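Accueil Questions Sans réponse Étiquettes Membres Aide Connexion

Bras droit qui accroche le bord du bac au tri de briques, câble de pince trop raide ou recalage ?

Bonjour à tous,

Je m'occupe d'une cellule de tri à deux bras (banc Girkby, on est deux dessus, Mehwish Tarar et moi). Briques de couleur en vrac sur la table, à ranger par couleur dans trois bacs accolés, bleu vert rouge. Rien de méchant comme tâche. Ça tournait bien jusqu'en novembre.

Depuis qu'on a remplacé la pince de droite, le bras droit descend trop près de la séparation entre le vert et le rouge. Une fois sur trois ou quatre il touche la cloison. Pas fort, mais le bac bouge un peu, et après tout le reste est décalé. Le bras gauche lui, aucun souci.

Ce que j'ai déjà fait :
- remise à zéro des axes du bras droit, deux fois
- resserré les vis de la bride de pince
- vitesse d'approche baissée à 23 % (avant on était à 100)
- redémarrage complet, contrôleur Crichton compris

Avec la vitesse basse ça touche moins souvent mais ça touche quand même. Et le cycle devient pénible.
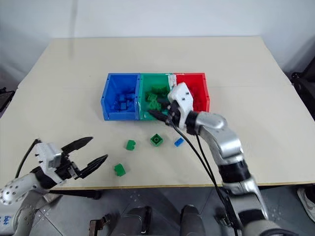 Autre truc, quand je lance le mouvement à vide, sans brique dans les doigts, l'écart n'est pas le même selon que le bras arrive de l'avant de la table ou du côté. En venant de l'avant je suis presque bon. En venant du côté je suis à 17 mm de l'endroit voulu, mesuré au réglet donc bon, précision de réglet. J'ai l'impression que le câble de pince tire sur le poignet en fin de course mais Mehwish pense que c'est le repère outil qui est resté sur l'ancienne pince. Elle a peut être raison, je sais pas où vérifier ça proprement sur le Crichton, le menu a changé avec la mise à jour.

Questions du coup :
1. où on relit la longueur d'outil dans la nouvelle interface ?
2. un câble peut vraiment dévier un poignet de 17 mm ??
3. est-ce que je dois refaire l'apprentissage des positions de bacs après, ou juste l'outil ?

Merci d'avance, je dois rendre le banc en état vite.

Karlijn De Haan

3 réponses

Réponse acceptée

Bonjour Karlijn,

17 mm c'est beaucoup pour un câble. Possible si il se coince quelque part et que le poignet force, mais tu aurais une alarme de couple avant. Regarde quand même le journal, onglet Couples, axe 5 et axe 6.

Moi je partirais sur le repère outil, comme ta collègue. L'écart qui change selon le côté d'où vient le bras, c'est typique si l'orientation du poignet n'est pas la même à l'arrivée. Si la longueur ou le décalage de l'outil est faux, l'erreur tourne avec le poignet. Si c'était la position du bac qui était fausse, tu aurais le même écart dans le même sens à chaque fois.

Pour le retrouver dans la nouvelle interface : Configuration > Bras > (choisir Droit) > Effecteur > Géométrie. Avant c'était directement sous Outils. Attention il y a deux valeurs, « déclarée » et « active ». La mise à jour garde l'ancienne en active tant qu'on a pas validé avec la clé de maintenance. J'ai perdu une après-midi la dessus.

Dans l'ordre :

1. Arrêt, bras droit en position de repos, bacs retirés de la table.
2. Lire la valeur active. Comparer à la fiche de la nouvelle pince. Si tu n'as pas la fiche, pied à coulisse, de la face de bride au bout des doigts, doigts fermés.
3. Saisir, valider avec la clé, redémarrer seulement le bras (pas besoin du contrôleur entier).
4. Faire le test du point fixe : une pointe posée sur la table, on amène le bout des doigts dessus sous quatre orientations différentes. Si ça reste sur la pointe c'est bon. Si ça se balade, l'outil est encore faux.
5. Remettre les bacs, repasser par l'avant puis par le côté, à vide.

Le 4 ne le saute pas. Beaucoup de gens corrigent la longueur et oublient le décalage latéral, et ça refait pareil en moins visible.

Pour ta question 3 : si les positions de bacs ont été apprises AVANT le changement de pince, tu les gardes, elles redeviennent justes avec le bon outil. Si tu as réappris des points depuis, avec le mauvais outil, ceux là sont à refaire. Essaie de te souvenir lesquels.

Et remonte la vitesse par paliers après, pas d'un coup à 100.

Donal Kavanagh

 Commentaire : Merci !! valeur active = ancienne pince, effectivement. Jamais validée. Par contre j'avais réappris le point du bac vert en pensant bien faire, donc à refaire. Je teste et je reviens. (Karlijn De Haan)

 Commentaire : Test du point fixe ok sur trois orientations, la quatrième je peux pas l'atteindre sans taper le bras gauche. (Karlijn De Haan)

 Commentaire : Mets le gauche au repos pour le test, bras replié derrière. Sinon trois ça suffit si elles sont bien différentes. (Donal Kavanagh)

Réponse

Pas d'accord à 100 % pour le câble. Chez nous (cellule Floltel, bras plus petits que les tiens je pense) on a eu un câble de pince trop court après un remontage et le poignet arrivait jamais au bout. Pas d'alarme du tout, le seuil de couple d'usine est large.

A faire de toute façon quand on change une pince :
- laisser une boucle assez grande au poignet, main dedans sans forcer
- bras tendu au plus loin, regarder si la boucle existe encore
- poignet tourné à fond des deux côtés, idem
- attache souple, pas de collier serré direct sur la gaine. Le collier serré ça finit en faux contact
- vérifier que la boucle traîne pas dans la zone de prise. Nous elle ramassait les pièces sur la table, et on cherchait un défaut de vision...

Flurkier vend des guides qui se clipsent sur le segment, j'en ai mis sur les deux bras, ça tient bien. Référence 445 pour le diamètre fin, à confirmer je cite de tête. Prendre le modèle ouvert, le fermé il faut débrancher la pince pour le passer et c'est l'enfer.

Pour les bacs qui bougent, colle un truc antidérapant dessous. Ca règle pas ton problème mais quand il touche tu perds pas tout le calage.

Davina Moncrieff

 Commentaire : +1 pour l'antidérapant. Par contre il masque le défaut, donc à mettre à la fin. (Donal Kavanagh)

Réponse

Même souci ici, j'ai réglé en montant la hauteur d'approche de 23 mm. Il passe au dessus des bords et puis voila. Bon les briques tombent d'un peu plus haut, parfois y'en a une qui rebondit dans le bac d'à côté.

Imtiaz Thambiah

 Commentaire : Ça dépanne mais pour du tri par couleur, si elles changent de bac… (Karlijn De Haan)

 Commentaire : oui bon. c'était pour une démo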